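Starneck FAQ

Questions we keep getting about the Starneck method and the hand policy results. Updated in July, quickly, so bear with us. If yours isn't covered use the contact form.

What is Starneck?

A training method for dexterous hands. A person shows a task, the robot learns from the recordings, and then a second stage goes back over the spots where the policy was unsure of itself. That second stage is the new bit. The rest is pretty standard imitation learning and we don't claim otherwise.

Who runs it?

The Drusdale lab does the learning side. Wollbridge does hardware and the test bench. Mirani is the name of our dataset, not a partner – we get mail adressed to it.

How many demonstrations did you use?

1,054 in the final training set. We recorded 2,000. The others were dropped for sync problems, dropped parts, or an operator giving up halfway. The filtering script is in the release, so you can argue with our choices.

How many tasks?

23. All tabletop, all small electrical parts. Opening lids, seating modules, picking up switches, pushing a part into a recess, that kind of thing. 13 were used in training and the rest held out for testing.

So does it generalize?

Some. Held-out tasks that look like a training task go well. New lid, same kind of hinge – fine. Held-out tasks with a motion it hasn't seen, mostly not. Twisting is bad. Anything with a floppy cable is bad. Per-task table is in the paper, please read that before quoting the average.

What does "unsure" mean here?

We train several copies of the policy on the same data and compare what each one wants to do next. When they disagree past a threshold, that moment gets flagged. An operator then records short corrections starting from there. Not whole new demonstrations, just a few seconds each. Much less tiring for people and the gains per minute of recording were better than we expected.

Do the copies all run at test time?

No. Only one. The others are for flagging and get thrown away after training.

Is there any force sensing?

Motor current only. No tactile skin on the fingertips. We know. It's the first thing reviewers said too. Contact-heavy tasks suffer from this and we say so in the limits section.

Why a five-finger hand and not a gripper?

Because the question we started with was about finger coordination. For plenty of these tasks a two-jaw gripper would do the job and cost less. If your only goal is picking up switches, buy a gripper.

What do the tasks look like on the bench?

Real parts, plain table, no fixtures holding anything down. Parts get moved between trials and the box can shift if it gets bumped, which counts against the policy. We leave clutter in on purpose, the vision part of the model gets lazy otherwise. 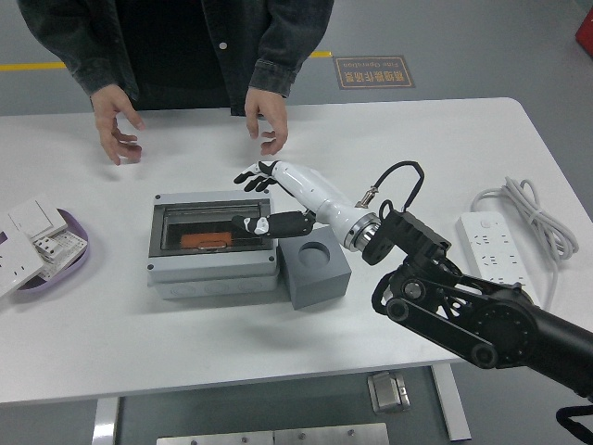

Photo: Wollbridge test bench / Starneck project. Free to reuse with credit.

The gray box with the clear lid is a distribution box, and there's an orange part inside. Switch panel and socket module are over in the purple tray. Power strip stays on the table too.

Can a person stand that close?

At our bench, yes, under our own site rules: trained operators only, reduced arm speed, a stop button within reach. Don't take this FAQ as safety advice. Do your own risk assessment for your own arm.

What counts as a success?

Part ends up where it should, lid in the right state, hand clear of everything, inside the time limit. No partial credit. Two raters go over the recordings and if they disagree it's a fail.

Will it work on my hand?

Maybe. The method doesn't care about the hand, the weights do. You would need to record your own demos. We've only tried one hand model so can't promise anything.

What hardware to train it?

One decent GPU, overnight. The flagging step adds a few hours becuase of the extra copies.

Where's the code?

Training code and filtering script are up now. Bench control code isn't – it's tied to our setup and kind of a mess. Working on it, no date.

Can I use Mirani commercially?

Research use only for now. Ask us through the form if you need something else, and say what it's for. Replies take a while over the summer.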